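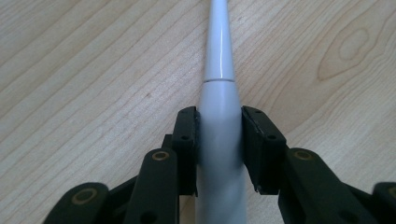

**Figure 3.** Join between the narrow and wide sections of a white plastic body.

### 3.2 Seams and surface finish

Dirt on smooth plastic household goods tends to collect where two parts meet. We looked at this in the second part of the study, using long-bodied items that are picked up and wiped often. Items were grouped by the type of join: a step, a raised collar, or a flush seam. Where a narrow, tapering section meets a thicker cylindrical one, as in Figure 3, the join can be a single thin line across the body, and on glossy white plastic it reads as a dark line even at arm's length. Participants used that line as a guide when judging whether an item was clean.

The 24 participants each wiped a set of items with a damp cotton cloth for 60 seconds and then gave each one a score for cleanliness. The sets were put together by Brigitta Gisler from stock held at the Gumitz workshop. Grey and coloured items were scored separately, and the results for those are in Section 3.4.

Across around 200 scored wipes, white items with a visible seam were marked lower than seamless white items, although the swab readings for the two groups were close. The gap was widest for glossy finishes. Several participants said they went back over the join a second time and still weren't sure of it. Matte items got more even scores, and the colour of the cloth made no difference that we could find.

Raised collars gave a different pattern. They did hold more residue on the swab, mostly on the lower side, but people scored them higher than flush seams. We think the shadow under a collar hides the line where residue sits. The same thing came up in the February pilot at Fontana, where the collared items were also overrated. The pilot used a dry cloth, so its scores are not pooled with ours.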